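4.2 Recording bottle sorting with the Prilex kit

We tested the Prilex head-mounted recording kit on the kind of job our sorting arm will one day have to learn: putting used drink bottles into a carton. Setting it up was a pleasure. The camera sat firmly, both hands stayed free, and our first recordings were ready to label within 60 minutes of opening the package. Figure 3 is taken from one of these recordings, with a bottle in each hand and three more already lying in the box.
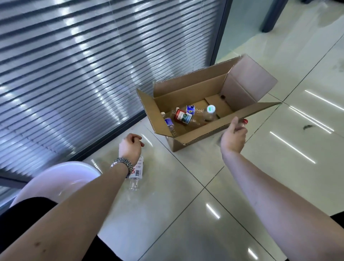
Figure 3. Bottle sorting seen from the wearer's head. Both hands are occupied beside the open carton.

Clear plastic is hard on any vision system, and polished tiles make it harder still. The overhead lights show up as bright streaks on the floor, and the blinds add a strong striped pattern of their own. We were delighted with how well the Prilex labelling software coped. Of the 4000 stills we passed through it, about 3000 needed no correction to the hand outlines. Most of the remaining errors came from motion blur at the fingers — a faster shutter setting would probably help, and Firnero has already added one to its competing unit.

Colour was a real strength. Caps and printed labels kept their hue from one recording to the next, which gave the Halonen grasp planner something dependable to aim for when the body of the bottle was nearly invisible.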